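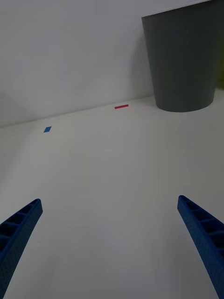
Workshop Supplies > Benches and Tables > Table Tops > Putlow 700

Posted in June by Jamila Ekanayake

Putlow 700 Replacement Table Top

The Putlow 700 is a plain white top sold without legs or a frame. It fits the Putlow fixed and folding frames and most other frames with a flat steel rim. People buy it to replace a worn top in a craft room, classroom or packing area, or to make a desk from legs they already have.

The top is 700 mm deep and comes in one length, 1012 mm. Two tops can be joined end to end with the Prukon joining plate, sold separately. The plate screws in from below and leaves a fine seam. If you plan to cut fabric or paper across the seam, put a mat over it.

Finish

Matte white on the upper face, with the same finish on all four edges. The underside is gray and unpolished. The matte face cuts down on glare from overhead lights, but it shows pencil marks and ink sooner than a gloss one would. Most marks come off with dish soap and a soft cloth. Don't use scouring powder or steel wool. Dried glue can be lifted with a plastic scraper held flat.

Hot pans and irons need a pad under them. The finish will yellow if it gets too hot, and this can't be polished out.

Fitting

Lay the top face down on a blanket. Center the frame on it and mark the holes with a pencil. Drill pilot holes no deeper than the tape mark on your bit, then drive the screws by hand. Eight screws are in the bag. Older Putlow frames have only six holes, and six is enough for those.

Load

Up to 70 kg, spread evenly, on a frame with four legs. Clamp-on vises should go over a leg — not in the middle of a long side.

Ordering

Part number 1892. Tops ship flat with corner guards. Check the corners before you sign for the box and write any damage on the slip. Returns are accepted if no holes have been drilled.

Spare screws and edge strip are under Peltent Hardware. For school orders of ten or more, write to Dexter Ignacio at the sales desk and include your frame model. It is printed on a label inside the left rear leg.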